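Istero Bench Forum > Tables, Props and Supplies > Tags on white shapes: which face, and how to keep the corners down

flatpack_jo
I have a set of white bottle shapes and small blocks that need black square tags on them, and I'd like to do it once and not again next month. The last batch went on in November and I have been pressing corners back down with my thumbnail ever since. Labels are Tredon matte, cut out with a knife and a steel rule. I bought a pack of 275 and a lot of them have gone in the trash already.

Two questions. What do people use to clean the surface before sticking? And on a bottle shape with a rectangular body, do you tag the flat side, the end, or both?

morrow22
Rubbing alcohol on a lint-free cloth, let it dry, stick, press with the back of a spoon. Do not use dish soap. It leaves something behind, even after a rinse.

As for which face, put it on the end. The end stays the end whichever way the bottle rolls over. A tag on the side is face down a good part of the time and then it does nothing for you.

pinelabel
Disagree about the end. On the shapes I have, the end is the smallest face, and you have to cut the tag down until there is barely any white left around it. The white border matters. Use the big side and keep the tag a decent size.

Also check you aren't cutting off the border when you trim. Half the bad tags I see were fine on the sheet and got ruined with scissors.

flatpack_jo
I leave a border of 3 mm. Should it be more?

pinelabel
I'd go to 5 if the face has room for it.

quietdrawer
Is this on the black table in the Ebrahimi room? If so please say what you're sticking the printed sheet down with. I cleaned a strip of tape residue off that surface last time I had it and it took me a whole evening with Clodora and a plastic scraper.

flatpack_jo
Yes, that table. I haven't taped the sheet. I keep it flat in a folder between sessions and it lies well enough.

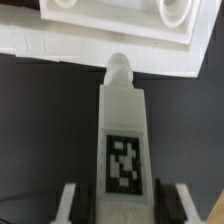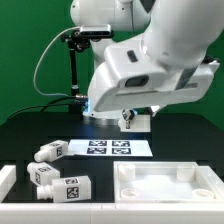 Istero Bench Club – Tables and Props Section

flatpack_jo
On the second one, the three bottle shapes are on the left side of the table on their sides, necks to the left. I have not been consistent, as you can see. The rear one has its tag on the end, the middle one on the side, and the front one has two, top and end. The small block has its tag on the front face.

The sheet near the center is the one with four tags, two by two.

morrow22
The front bottle is the one you should copy. Top and end. Then you and pinelabel and I can all stop arguing.

pinelabel
I wasn't arguing, I was answering the question. But yes, two tags per bottle is fine if there are enough labels. I'd still make the one on the large face the bigger of the two.

One more thing. If two bottles carry the same pattern, you will mix them up on paper later. Write the pattern number in pencil on the backing before you peel, and note it in a list. I use a plain index card.

flatpack_jo
They are all different patterns, I did manage that. The list is in the lid of the storage box.

halfinch_hal
Came here from the supplies topic. Has anyone thought about skipping labels and painting the tags on with a stencil? No corners to lift.

pinelabel
I tried it. The paint crept under the stencil and the edges came out fuzzy, and some of the little squares ran together. It also took two coats. You would need a very good stencil and a lot of patience. Labels are quicker to redo when you get one wrong.

halfinch_hal
Fair enough. What about a clear coat over the label, then?

morrow22
Only if it is matte. Gloss on top of a tag gives you a white patch wherever the lights hit it. I'd skip it. Round the corners of the label slightly with nail scissors, outside the black part, and they lift a lot less.

quietdrawer
I second rounding the corners. We did that for the drawer labels in the supply cabinet and they have stayed put.

Back to the table for a minute. Thank you for not taping the sheet. Could we agree that stays the rule for anything on that top? If a sheet slides, use a dab of removable putty at each corner and take it off the same day. The black shows every smear, and I would like to stop finding other people's glue lines under my sleeves.

halfinch_hal
Putty leaves a grease spot on paper. I would use small flat weights.

quietdrawer
Weights would sit on top of the tags if the sheet has a narrow margin. If the margin is wide enough then sure, weights are fine by me. My point is only about tape.

flatpack_jo
Margin is narrower than I'd like. I can print the next one on a larger sheet with the same four tags at the same size, and then weights will fit.

pinelabel
Check your print settings for that. If "fit to page" is ticked, the tags come out at a new size and you won't notice until you put a ruler on them. Set it to 100 percent and measure one black square before you use the sheet.

flatpack_jo
Will do. Plan so far:

Peel the old tags off the rear and middle bottles, clean with alcohol, let dry.
New tags on top and end, 5 mm border, corners rounded.
Leave the front bottle as it is unless it starts lifting.
New sheet at 100 percent on larger paper.
No tape.

I have 20 good labels left, so there is room for a few mistakes. If the old adhesive doesn't come off with alcohol I'll try the Clodora on a spare block first.

morrow22
Test it somewhere you won't see, yes. It dulled the finish on a plastic tray of mine. Wipe with alcohol again afterward or the new label won't hold.

quietdrawer
The bottle of Clodora is on the second shelf of the supply cabinet, behind the gloves. Roughly a third full. Put it on the shopping list if you finish it.

flatpack_jo
Thanks, found it. I'll post again once the new tags have been on for a few weeks.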